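The Lost Property Bin

Yaroslav Kushnir had driven the Mekivdale bus for 26 years, and when his knee gave out they put him in the lost property room behind the depot. It had a table, a kettle and a shelf of plastic bins. Anything left on a bus went into a bin, and after 30 days he had to sort it.

He did the sorting in the mornings. Umbrellas went to the charity shop in Grakton. Single shoes were thrown away. Phones went upstairs to be locked in the office, and everything else he wrote down in a book, one line each, with the number of the route.

The August bin was mostly from the 31, which ran out past Zotlow to the coast. People took all sorts of things to the coast and came back without them. He tipped the sand out of the book, where it had got in from the last lot, and began to write. Sponge, yellow. Cord, black and white.

Then he came to the glove. It was knitted in two greens and somebody had left it in a ball. He looked for the other one and didn't find it. Single gloves were treated the same as single shoes, so he held it over the rubbish bag for a while.

His wife had knitted. She had made gloves for the whole of Maksymiv Street one winter, and had run out of wool on the last pair and finished the cuffs in a different colour. He hadn't thought about that in years.

He put the glove back on the table and wrote it in the book.

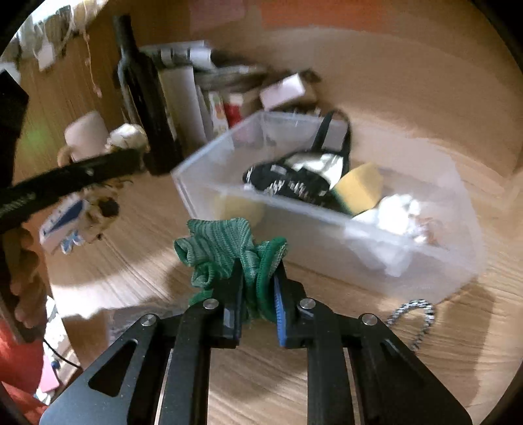
Glove, green, striped. One only.

At four o'clock a girl in a school coat came to the window and asked about a recorder. He had no recorder. She asked if he was sure, and he went through the bin again so that she could see him do it.

"Anything else?" he said.

She looked past him at the table. "No," she said. "My nan's got gloves like that."

"Has she lost one?"

"I don't know. I could ask."

"Ask her," he said, and wrote the depot's telephone number on the back of an old ticket – the long kind, from the machines they used before. When she had gone he filled the kettle and turned to a new page.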